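How to Work Out a Harmony Part When You Don't Read Music

I sang lead for years before I ever tried a harmony, mostly because I thought you had to know theory. You don't! My friend Solange Rocha taught me the way I'm going to show you, sitting at her kitchen table with a guitar that was missing a string, and I still use it for every song our little trio takes on.

Start with a song you know so well you could sing it half asleep. Something slow, with three or four chords, is perfect. Sing the melody through a few times and record it on your phone (the plain voice recorder is fine, no need for anything fancy).

Next, find your first note. Play the opening chord and hum the melody note, then slide your voice up until you land on the next note that belongs to that chord. Hold it for a while and let your ear get comfortable. If it's too high, drop down below the melody and look for a note there.

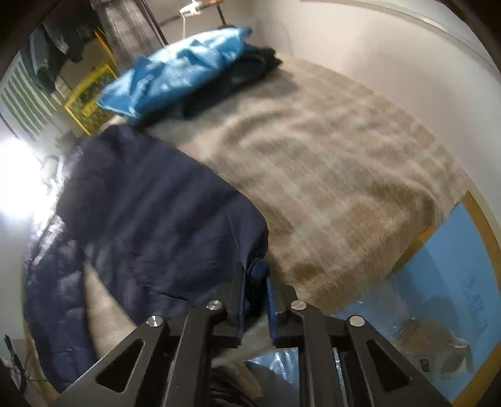 Now play back your recording and follow the shape of the tune from your new note. When the melody climbs, you climb, and when it falls, you come down with it. Somewhere around the chord change you'll probably hit a sour spot. Stop there, play the new chord by itself, and hunt for the nearest note that fits, even if it means staying put while the lead moves.

Go one line at a time. I like to do a line 5 times before moving on, and then sing the whole verse without the guitar. Once it holds up, try it with a real person singing lead, and stand close enough to hear each other breathe.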